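The blue tub comes out again

2nd June

I own one large blue plastic tub, bought years ago for a purpose I can no longer remember, and it has since been a paddling pool for a dog, an ice bucket, a place to keep compost off the car seats and, for most of May, the thing in the hall that everybody walked into. It cost 800 pence, as my mother would put it, and has outlived two washing machines.

Its present job is seedling trays. I had let them pile up behind the shed with the old soil still in them, on the theory that rain would see to it. Rain did not see to it. Rain turned the soil into a sort of biscuit, and a family of woodlice moved in on very reasonable terms.

Marijke Bosman, who has the plot next to mine at Sasham and whose trays are always spotless, told me to stop scrubbing and start soaking. You fill the tray itself, she said, stand it in something bigger so the slops have somewhere to go, and walk away. I am good at walking away, so this suited me. 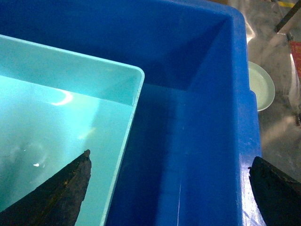

Issue 475

The pale aqua tray went first, filled with clear water inside the big blue tub, and I will admit that it looked rather lovely with the light catching on it. Quite swimming bath. I stood there admiring it for longer than a grown woman should admire a plastic tray.

The tub has its scuffs and white scratches, mostly my doing — I once dragged it down the path with a paving slab inside. I did consider replacing it. The garden shop had a smart stack of new ones in a colour they called sage, and I got as far as picking one up before I saw the price and put it down again with great dignity.

Still to do: the 4 long trays, which won't lie flat in the tub and will have to go in the bath when the rest of the household is out, and the propagator lid, which has gone a funny colour and may be past saving. The beans are waiting on all this. They are in yoghurt pots on the kitchen windowsill, leaning hard towards the glass, and I have promised them proper accommodation by next week.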